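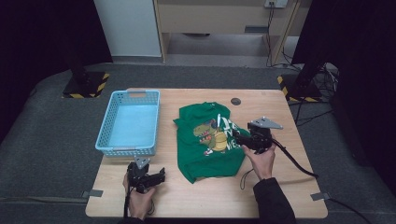 Ticket 27 – right gripper drops out mid-fold
Opened by: Rozália Erdős
Status: open, then closed, then open again (see below)
Right hand unit loses its position reading for a second or so, comes back, jaw width is garbage until I restart the logger. Left one fine all evening. Task is shirt into the blue basket, nothing fancy. Happens mostly when I reach in from the right and pinch near the lettering on the green dino shirt, so I'm suspecting the black cable on that side, it takes a curve over the table and goes down past the edge. Every reach tugs it a bit.

Tried so far:
– restarted logger. Works until next dropout
– reseated plug at the gripper end. No change
– swapped USB ports on the Varken hub. No change
– swapped left and right cables. Fault moved to the LEFT. So cable, not gripper
– wiggled it by hand with the log open, 2 dropouts, both near the strain relief

Log says this each time:
right: no packet, holding last value
right: reconnect ok
right: width out of range

Judit Pintér replied:
Seen this on the Lillow build. Same cable type, conductor breaks inside right where it leaves the boot and the jacket looks perfect. Spare in the drawer marked Halász, take the longer one. Give it slack and tape it to the underside of the table so the pull isn't on the plug. Also tuck the lanyard up pls, mine got in the jaws once.

Rozália:
Spare fitted 2018-05-29. Ran 7 folds, no dropouts. Closing.

Rozália:
Reopening, sorry. Dropouts gone but width still reads 6 mm with the jaws shut. Calibration file is from the old cable?? Dont see how that matters.

Judit:
It doesnt. You swapped left and right for the test, did you swap the names back in the config? Allura script goes by port.

Rozália:
I did not. Swaped back, recalibrated both, reads zero closed. Old cable cut in half and binned so it doesn't end up in the drawer again. Still need to tape the new one down, leaving this open till thats done.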